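On the Keeping of Garments Beyond Their Season

Readers of this blog will be aware that its usual concern is household economy, and in particular the question of how long an article of clothing ought reasonably to remain in service. The present entry considers dark cotton, a category on which I have received more correspondence than on any other.

My own practice was settled in the years I lived at Baird, where the laundry was shared among four households and the water was hard. Dark garments were washed inside out, in cold water, and dried in the shade of the verandah. The colour held tolerably well. Those hung on the western line faded across the shoulders within a single summer, and no dye purchased in town restored them to a satisfactory standard.

It is my considered view that the neckband determines the life of the garment. Hems may be taken up and side seams resewn by any person of moderate patience, but a neckband that has lost its recovery is seldom worth the labour. Printed lettering is a secondary matter. It should never be ironed directly, and small cracks in the print are not grounds for disposal. 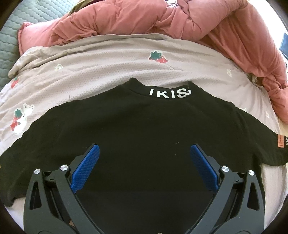
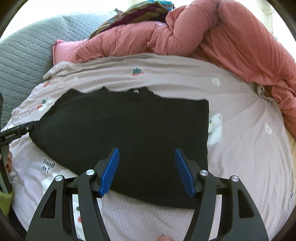 Ewan Swanson disagrees with the above on neckbands, and has written to state that a replacement band may be cut from the hem of a second garment and attached in an evening, provided the ribbing is stretched evenly as it is pinned. He adds that he has worn one such repair to work since April without remark from his colleagues.

I accept the correction in part. The method presumes a spare garment of matching weight, and my attempts with the Neltine ribbing sold by the metre were not successful; it puckered at the back of the neck on both occasions. Correspondents who have obtained a flatter result are invited to set out the needle size and stitch length used.

The next entry will address woollen socks, including the darning of heels and the storage of odd ones.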